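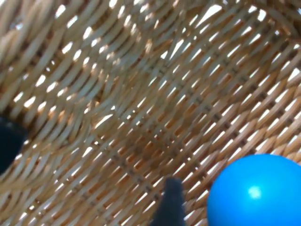
Station 2 – wrist view, blue ball in the wicker basket.

Lomham open day – pre-opening safety check, arm stations
July 10, 2024
Checked by: Bogdan Rusu. Second check: Liviu Ardeleanu

Station 2, ball and basket

E-stop in reach of operator – OK. Tested twice.
E-stop in reach of host – NO. Host stands other side. Move host or get the long lead from Dobre.
Speed limit set to demo – OK, 15 percent. Leave it there even if kids ask for faster.
Barrier tape, floor – OK but one corner lifting, retape before doors.
Visitors max at tape – 30, sign printed, not up yet.
Cables – check they clear the arm at full reach. Teodor to watch one full cycle and initial.
Fasteners on forearm – hand checked, none loose. 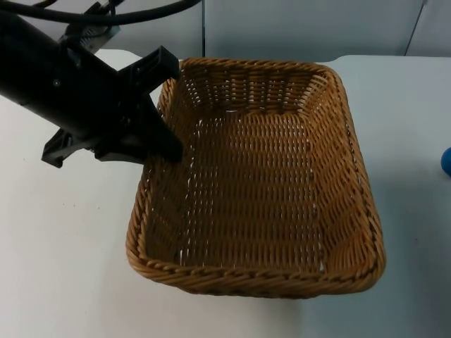
Basket – wicker, no sharp ends on the rim that I could feel. Slides if bumped, wants a non-slip mat under it. Ask Clenley stand, they had spare ones in January.
Ball – wipe down between groups if visitors handle it. Spare in the drawer.
Table – wipe, few specks on the top left of basket. Legs locked.
Fingers – pinch point. Nobody reaches into the basket while arm is live, that includes us. Host to say this at start of evry group.

General

Fire exit clear – OK
Extinguisher tag in date – OK
First aid – Cornel Jitaru, front desk
Lirkska flyers stacked by the door, trip hazard, moved them

Open items: host position, tape corner, sign, mat. Florin to sign off when all four are done, not befor.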